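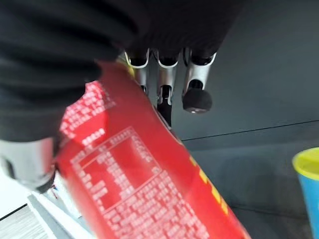
TEMA 4. Reposición y frenteado del lineal de snacks
Módulo: Operaciones de tienda. Prof. Celeste Rivadeneira
Apuntes de clase, versión 10/12/2021 (sustituye a la de March, perdón, marzo)

4.1 Antes de tocar la balda
Leer el envase. Siempre. Lote, caducidad, alérgenos, peso neto. En producto importado la tabla nutricional puede venir solo en el idioma de origen: comprobar que lleva la etiqueta en castellano pegada. Si no la lleva, no sale a la venta. Se aparta y se avisa a Catalina Gallardo (almacén).
Bolsas: cogerlas por el borde, sin apretar el centro. Patata rota = reclamación.
Botes: por el cuerpo, nunca por la tapa.

4.2 Orden de trabajo
1. Retirar lo caducado y lo dañado.
2. Limpiar la balda, paño húmedo y luego seco. Migas tambien en la de abajo, que se olvida.
3. Adelantar lo que ya hay.
4. Lo nuevo detrás (FIFO, ver tema 2).
5. Frentear: logo al cliente, tapa bien cerrada, bote de pie.
6. Etiqueta de precio debajo de su referencia.

4.3 Botes y bolsas: dónde va cada cosa
Botes de patatas en la balda central, a la altura de la mano. Un sabor por columna y separación pareja. El color ayuda mucho: azul, rosa, naranja, verde, el cliente busca por color antes que por nombre. Dos sabores de tono parecido juntos, mala idea, se mezclan al devolverlos.
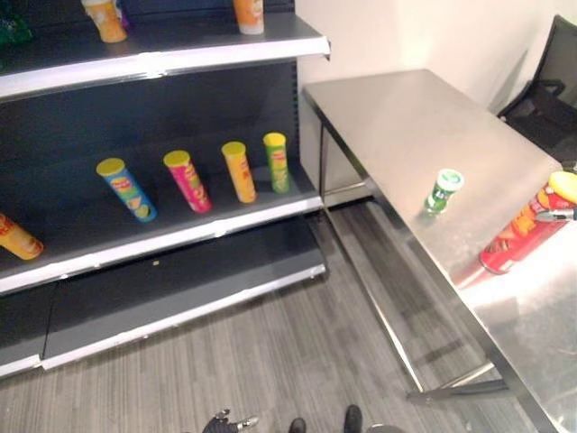 Bote tumbado: se levanta y se revisa. Si tiene golpe, a mermas. Si no, vuelve a su columna mirando al frente.
Balda vacía: no se rellena con cualquier cosa para tapar. O se reparte la referencia de arriba o se deja vacía y se anota en la hoja de roturas de stock. Esto cae en el examen casi todos los años.
Mesa auxiliar: para abrir cajas y clasificar. Nada de dejar género encima al terminar. Pasillo libre entre mesa y estantería, sobre todo en la esquina.

4.4 Caso Herrera (visto en clase)
Tienda de barrio, 291 referencias de snack, unos 2000 botes vendidos al año. Problema: la balda baja no vendía nada. Renato Lucero propuso bajar los formatos familiares y dejar los individuales en el centro. Discusión: ¿qué se pierde arriba? Yamila Yáñez defendía lo contrario, dejar arriba solo reserva. Las dos respuestas valen si se justifican con la rotación, no con el gusto de cada uno.
Ojo, el plano de Herrera que repartí tiene cambiadas las baldas 1 y 2. Corregidlo a mano.

4.5 Vocabulario
Frentear: llevar el producto al borde de la balda.
Facing: cada unidad visible de cara al cliente.
Merma: lo que se da de baja por rotura, caducidad o pérdida.
Rotura de stock: hueco sin existencias, tampoco en almacen.

Para el próximo día
Leer la página 33 del cuaderno de prácticas y traer hecho el ejercicio 2 (dibujar el lineal, con facings). En parejas. Quien no tenga pareja que hable con Catalina.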